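Valente finds its left tackle, and I like him

30 Jun 2005

Well, it took them long enough. Valente has signed Simão Moreira to play left tackle, and I've been grinning since my phone rang this morning (sorry to everyone at the breakfast counter who had to hear me).

If you watched any of last season you know why this matters. Our quarterback, Sérgio Garcia, got hit so often I started watching the pass plays through my fingers. He was sacked 40 times, and I'd put a good chunk of those on the left side. Great arm, brave kid, no time to throw.

Moreira comes over from Redivard, where he started 12 games last year. He's light for the job at 246 pounds, and yes, I heard the groans from the back row already. He used to be a tight end and he moves like one. Get him out in front of a screen and he'll find a linebacker to bother. What worries me is the bull rush. The big ends in this league are going to try to walk him straight back into Garcia's lap, and in the Redivard film I watched he gave up ground more than I'd like when somebody got under his pads.

I asked head coach Beatriz Serrano about the weight and she laughed at me. "He'll eat," she said. "We have all summer, and I'd take his feet over anybody's belly." She wants him bigger by September but wouldn't give me a number, and I did ask twice.

The other piece of this is Simão Carrilho, who held the job last year and now slides over to guard. (Two Simãos side by side on the same line, so please be patient with me in the game stories.) I think guard suits him better anyway. He's strong in a small space and he never looked happy out there alone against speed. Carrilho told me he's fine with the move and that he'd already been practicing his stance in the garage.

Moreira will wear 76. He joins the others at the Vemeck practice field next week, and the sessions are open as usual, so come on out! Bring a hat, there's still no shade on the near side.

One more signing could be on the way. Sofia Leitão in the front office wouldn't say who, only that they're still looking for help at center and that they've talked to a player from Grastetti. I have a guess. I've been wrong on my last few guesses, so I'll keep it to myself until there's ink on something.
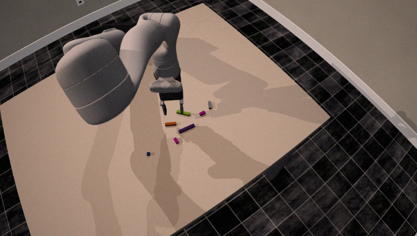
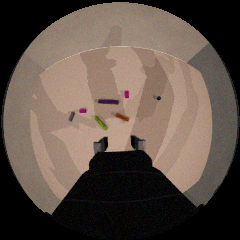
Computer-rendered views of a robot gripper and a group of small objects.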